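Kitchen and dining check, Stestwood rental cabin, Unit 6
Apr 18, 2021

I do this walk-through before each season and type up my comments the same night, so forgive the rambling!

Smoke alarm: OK. Loud as ever, my ears are still ringing.
Fire extinguisher: OK. Needle in the green, tag good through July.
Range hood filter: FAIL. Greasy again (I cleaned it last fall, I swear). New one ordered from Zein.

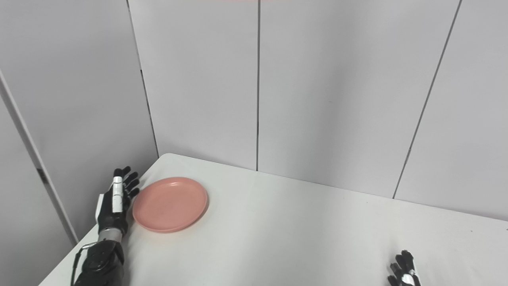
How often should the hood filter be washed?
Once a month while we have guests, in hot soapy water, and let it dry all the way before it goes back up.

Outlets by the sink: OK. Both tripped and reset with the test button.
Fridge temperature: 37 when I got there, good. The door seal has a little split at the bottom corner, so I'm calling this one WATCH.
Water heater: OK. No drips, and the closet around it is finally clear of paint cans.
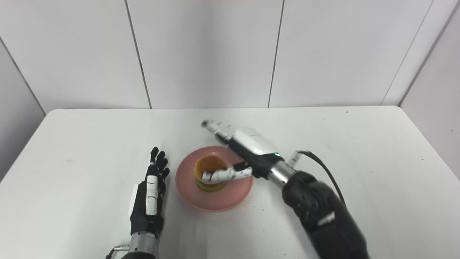
Under-sink cabinet: FAIL. Slow leak at the shutoff valve, and the shelf is soft on one side. I put a pan down and opened work order 2431 with Uneck. They're usually quick, fingers crossed.
Chairs: OK, after I tightened one wobbly leg.

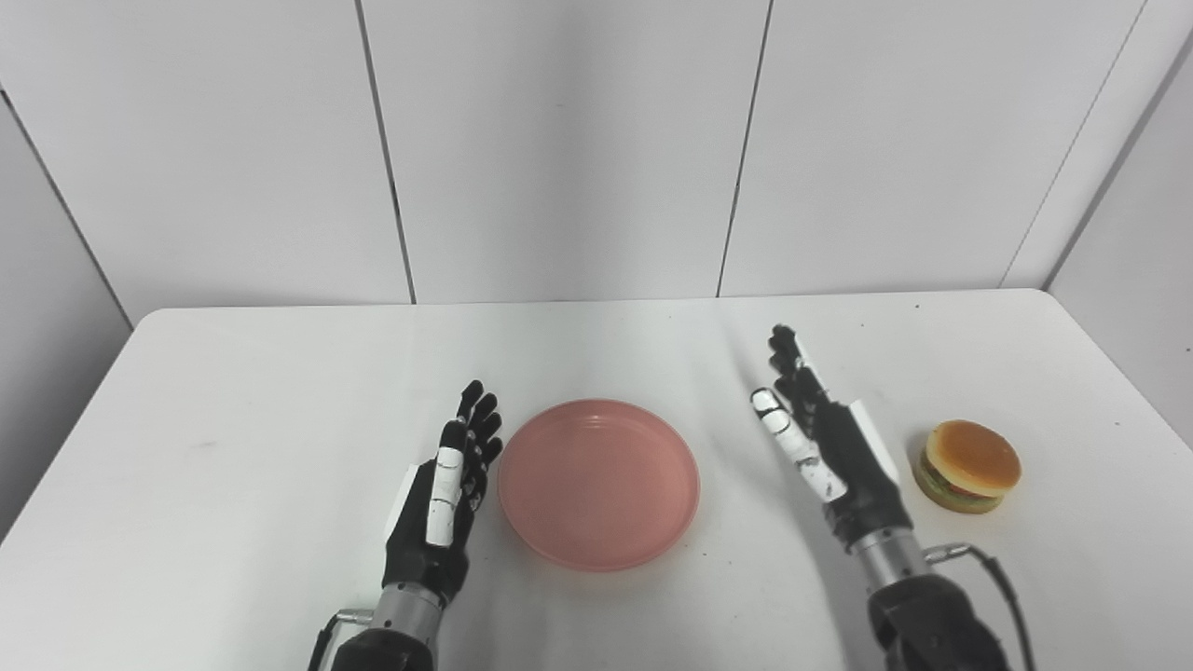

Window latch over the counter: WATCH. It closes, but you have to lean on it pretty hard.
Back door deadbolt: OK. Spare key is in lockbox 13.

Recheck the two FAILs before the first booking.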